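Home Products Support Training Contact

Susska case-file unit

Manufacturer: Minumach
Supplied and supported by: Cestdale
Share 14 Comments 2

The Susska is a portable unit for recording, copying and sealing the papers of people who have been refused permission to leave a country, or whose relatives have. It is intended for legal aid offices, exile associations and monitoring groups that take statements away from their own premises and need the record to stand up later before a court, a parliamentary inquiry or an asylum tribunal.

The unit does not send anything. It has no mobile connection, no wireless card and no account to log in to. Records leave it by one route only, a removable encrypted card, and only when two registered keyholders have entered their codes.

What it records

Each case is opened under a reference number. The name of the person concerned is held separately and is not shown on the main screen or on any printed slip unless the operator asks for it. A case can contain:

- scanned papers, such as exit refusals, summonses, passport pages, tax demands and letters from ministries
- audio statements with a typed summary
- saved copies of public posts, with the page address and time of capture
- notes of telephone calls, entered by hand
- links between cases, for example where several members of one family have been stopped at the same border post

Posts on social media are often the first public sign of a travel ban and are often deleted or edited within hours. The capture function stores the page as loaded on the office computer, transferred by cable, together with a checksum. It does not prove that the post was written by the account holder. Operators should record separately how authorship was confirmed.

Travel ban register

The register is the part of the software most users work in. It lists each restriction by date of notice, issuing body, stated grounds and date of next review. Where no grounds have been given, the field must be marked "none stated". It can't be left blank. This was requested by Eyerusalem Teshome of the Worku legal desk, which used an early version and found that blank fields were being read by tribunals as gaps in the file when the authority had in fact given no reason.

Restrictions placed on relatives of a named person are entered as linked records. The link type must be chosen from the list: parent, child, spouse, sibling, other relative, employee, colleague. The register then produces a timeline in which public statements by the named person and measures taken against the relatives appear side by side. The software draws no conclusion from the order of events. The timeline is a sorted table and should be described as such in any submission.

Appeal dates generate an on-screen reminder 14 days before they fall due. The interval can be changed under Settings, Deadlines.

Specification

Scanner: flatbed, A4, 300 dots per inch, colour or greyscale
Audio: two microphone inputs, mono or stereo
Storage: internal drive, encrypted, with removable card
Capacity: 40 open cases per unit, unlimited closed cases on card
Keyholders: 2 required for export, more may be registered
Printer: thermal, for receipt slips only
Interface languages: English, French, Spanish, Russian, Amharic
Power: mains or internal battery
Case: hard shell, lockable, fits standard cabin luggage

The limit on open cases is deliberate. Offices that need more should run a second unit and divide cases between them, so that the loss or seizure of one unit doesn't expose the whole caseload. Cestdale will not supply a software key to raise the limit.

Sealing and receipts

When a document has been scanned the operator presses Seal. The file is then fixed and any later change is stored as a new version beside it. The person who brought the document is offered a slip showing the case reference, the number of pages and the time of sealing. Some people will not want to carry a slip home. In that case choose Decline, and the refusal is logged with no further prompt.

Original papers should be returned at the same meeting. The Susska is not designed for the storage of originals and has no compartment for them.

Loss, seizure and inspection

If the wrong code is entered repeatedly the unit locks and can be reopened only with the recovery phrase issued at setup. The phrase must be kept in another building, preferably in another country. There is no remote wipe, as the unit has nothing to receive the command.

Operators crossing a border with a unit should take legal advice on both sides. Encryption equipment is restricted or subject to declaration in several countries, and the rules change. Cestdale provides a plain letter describing the hardware on request. The letter does not mention the user or the purpose.

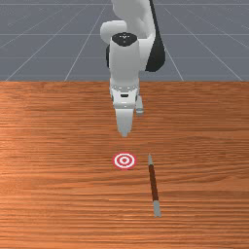

Simulated view: white robotic arm over a wooden tabletop.

Training

A one-day course is included with each order. It covers setup, keyholder duties, sealing and export. The course is led by Catrin Hughes and can be given in English or Welsh at the Cestdale office, or through an interpreter elsewhere. The next open course is in June.

Interview technique is not covered. Groups new to taking statements from people under pressure should arrange this separately before the unit is put into use.

Supply conditions

Units are sold to registered organisations and to practising lawyers. They are not sold to government departments, police forces or political parties. Applications are checked by Dean Ashworth, who will ask for two referees and a short account of the intended work. A refused applicant may ask for the decision to be looked at again by Bereket Shiferaw.

Units may be lent between organisations if both are registered. The lending office must export and clear its own cases first.

Spares

Printer rolls, spare cards and replacement locks are kept in stock. Scanner glass is fitted at the workshop only. For repairs, export all cases, remove the card and keep it. Units received with a card inside are returned unopened.

Technical questions: Wálter Agudelo, Cestdale support desk.

We use cookies to keep this site working. Accept Decline Cookie settings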